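Docs > Votska Perception > Set-up Guide > 4. Grasp Region Calibration

Reading time: 4 min
Print this page | E-mail this page

4. Grasp Region Calibration

This section covers setting the grasp region for a wrist-view camera and checking the object masks it produces. Complete Section 3 (Lens Profile) before you start. A Wandesum license is required for step 6 only.

4.1 Load the session

1. Open Votska and select Session > Import.
2. Choose the recording folder. Votska reads the video and the finger-width log together. If the log is missing, the import stops with error 1039.
3. Set Max Frames to 4000 or lower. Longer sessions load, but the timeline becomes slow to scrub.
4. Move the playhead to a moment when the fingers are at or near the target object. Do not use the first 12 frames. Exposure is still settling there.

Note: Import does not change the source files. All edits are written to the project folder.

4.2 Mark the tool and the target

5. Select Mask > Tool. Click once on each finger pad, once on each linkage arm, and once on the palm plate. Votska grows each click into a region and merges the regions into one tool mask.

The tool mask should include the ribbed plate, the round discs on both sides of it, the silver pivot screws and both dark blue pads. Where a pad rests against the target, as the right pad does against the white plush toy in this session, zoom in and check the border by hand. The planner treats any shared pixels as tool.

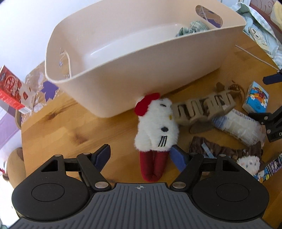 6. Select Mask > Target and click the body of the target object. To use the Wandesum segmenter in place of the built-in one, tick External before clicking.
7. Check for holes. Printed marks are a common cause: black stripes on a white body may be split off as separate objects. Shift-click each missing part to add it. Add the beak, the red part on the head and the legs the same way.
8. Check for leaks. The cream basket behind the toy is close to it in tone, and the target mask can spread into the basket wall. If it does, lower Edge Tolerance by one step and repeat step 6.

Caution: Do not mark the basket as Background. The Rebelo planner ignores Background regions when it checks for collisions. Mark it as Obstacle.

4.3 Set the approach limits

9. Open Planner > Rebelo and set Approach Angle to 45 degrees.
10. Set Clutter to High if other items lie beside the target. Low assumes a clear margin on both sides of the fingers.
11. Press Preview. Candidate grasps are drawn over the target, with the highest score in green. If none are drawn, return to step 7.
12. Press Save. The masks and limits are stored in one Druretti profile file.

Note: Druretti profiles saved before version 2 have no Clutter field. They open with Clutter set to Low.

Next: 5. Exporting Trajectories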